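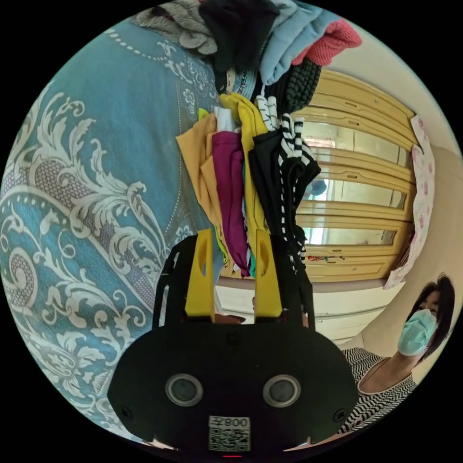 Clothes hanging on a rod, mustard yellow and magenta among them.

Running a Neighborhood Sports Club
Unit 2 handout: Why members stay
Instructor: Yakubu Uzor

Welcome back! Last unit was all about getting people through the door. This time we get to my favorite part of the course, what happens after they sign up.

Our case is the Skaltmont Swim and Tennis Club, which had 1316 members when its April count was taken. Keep that number handy, you'll need it for the worksheet.

Terms to know
Retention: the share of members at the start of a period who are still members at the end. New sign-ups don't count here, and that trips up half the class every term.
Churn: the share who left. Retention and churn add up to 100 percent.
Dormant member: someone who pays dues but hasn't checked in for two months. On paper they look wonderful. Call them anyway!

Worked problem
Skaltmont lost 76 of those 1316 members over the next quarter. Divide 76 by 1316 and you get 0.058, so churn is 5.8 percent and retention is 94.2 percent. That's for one quarter — please don't report it as a yearly figure.

The first month
New members come in excited, and a good club uses that energy right away. At Skaltmont the front desk books a first lesson or a hitting partner before the new member leaves the building. The evening doubles ladder does the rest. People who know four or five names at the courts come back, and they bring friends (I've watched this happen at every club I ever worked for, and I still love seeing it).

Court time
Members forgive an old locker room faster than they forgive a full booking sheet. Look at peak hours first, 5 to 8 p.m., and ask who is getting the courts. Leagues? Lessons? The same six regulars? Each answer calls for a different fix, and we'll argue about them in class.

For next time
Read the Javton chapter on dues and family plans. Do worksheet problems 1 through 5, showing your division. Bring one idea for winning back a dormant member — wild ones are welcome, as long as you can say what it would cost.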